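**Interim progress report to the Bastos Fund**
**Project:** Household Packaging Collection, Kamasar district
**Period covered:** April through August
**Prepared by:** Tekle Feyisa, Project Manager
**Reviewed by:** Gemechu Alemayehu, Director of Programs, Skondine

## 1. Status

The project is on schedule against the revised work plan approved in April. Curbside collection of flexible food packaging is now in place on all 11 routes in Kamasar. The last two routes, both on the hillside north of the market, opened in July following repairs to the access road.

At the close of the period, 620 households were registered, against a target of 500. Of these, 605 remain active. The other households moved out of the district or asked to be removed from the list, and their bins have been returned to stock.

## 2. Collection and sorting

Residents are asked to set out chip bags, candy wrappers, noodle packets and similar items in the gray bin, emptied and loosely folded. Compliance with the instruction to empty the packaging has improved since the printed guide was reissued in June. Food residue remains the main reason for rejecting a load, and the Bevberg sorting station turned back four loads during the period.

Snack packaging continues to be the hardest category to place. Most of it combines a plastic film with a thin metal layer, and the station's current buyer accepts it only in separate bales.
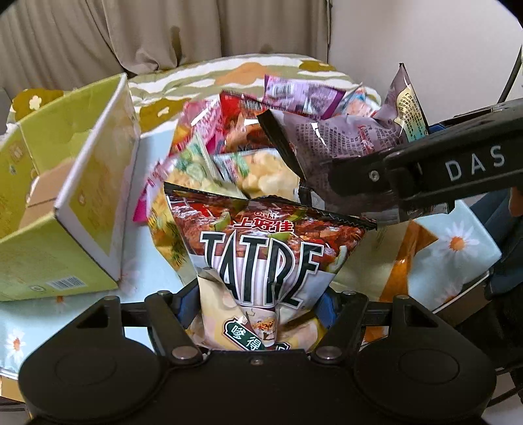

Skondine has therefore asked the station to run a second sorting table through the end of the grant year. The cost can be met from savings on bin purchases, and no change to the total award is requested. A revised budget sheet is attached as Annex B.

## 3. Outreach

Staff held meetings with tenants in the six largest apartment buildings. Attendance was good in the buildings with a resident manager and poor elsewhere. The school program was postponed to the fall term at the request of the district education office, and the teaching materials have been printed and are in storage.

The telephone line is open from 9:00 a.m. to 1:00 p.m. Most calls concern missed pickups on the market routes, where parked delivery trucks block the bins. An earlier start on those routes, at 5:30 a.m., was introduced in August. It is too soon to report on the effect.

## 4. Matters for the Fund's attention

- The lease on the Bevberg station expires in December. The owner has offered a renewal at a higher rent, and negotiations are continuing.
- One collection vehicle is due for replacement. Two quotes have been received and a third is expected.
- The baseline survey report, due in May, was submitted late. The final version is attached as Annex A.

## 5. Next period

Work will focus on the school program, the lease, and a follow-up survey of registered households. Skondine requests the Fund's written approval of the revised budget before the second sorting table is put into service.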